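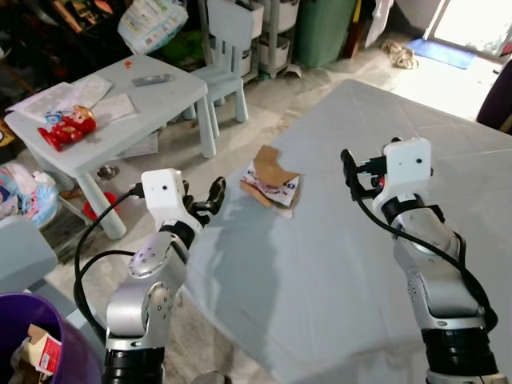

Two robot arms over a table with discarded packaging between their grippers, during a collection session for the Cloltness project. Photo: Paweena Wongsuwan

Household robot project collects its 400th hour of chores

MIRKBRIDGE — A project that records robot arms doing ordinary housework passed 400 hours of material this week, and its organizers say they plan to keep going through August.

The Cloltness project places pairs of robot arms in lived-in homes and has trained operators guide them through small jobs such as clearing a table, folding a towel or putting trash in a bin. Each attempt is saved with the video and the movement of the arms. The recordings are then used to train software that is meant to do the same jobs without an operator.

As of Tuesday the project had 3,230 finished recordings from 56 homes, most of them in Mirkbridge and the neighboring town of Bridham.

"We have plenty of cups and plates by now," said Griet Nijs, who runs the project. "What we were short on was trash. Cardboard, wrappers, things that fold up and don't have a fixed shape. A cup is the same cup every time you pick it up."

Packaging has been the main subject since the start of the month. Operators work with torn boxes and used wrappers left on a table, and the position is changed between attempts. Nijs said the team asks families to leave the rest of the room alone, toys and papers included.

Anderson Meireles, one of seven operators, said cardboard is harder than it looks. A gripper with two fingers can close on a loose flap and come away with only part of the bundle, he said, and a wrapper tucked inside can slide out on the way to the bin.

"You learn to go for the fold," Meireles said. "Then the next piece doesn't have a fold."

Failed attempts are kept and labeled. Meireles said a session runs two hours with a break in the middle, and that a good operator gets through a packaging task in under a minute.

The arms are driven through control software called Yu, written by the project's own staff. An update last month shortened the delay between an operator's hand and the gripper, and sessions recorded before the update are stored separately.

Parveen and Kamran Satti of Bridham signed up in the spring and have had the arms in their home for three visits. Parveen Satti said the family was told which parts of the house would be recorded and could ask for any session to be deleted. They have asked once, after a phone call was picked up on the audio.

"It's slow to watch," Kamran Satti said. "The kids lost interest after ten minutes. I watched the whole thing."

Families are paid for each visit. Faces and voices are removed before the recordings go to the training team, according to Nijs.

The next round will cover laundry and kitchen drawers. The project is looking for more homes in Bridham, especially apartments with small kitchens — the arms and their stand need a clear path through the front door. Sign-ups are open until the end of August.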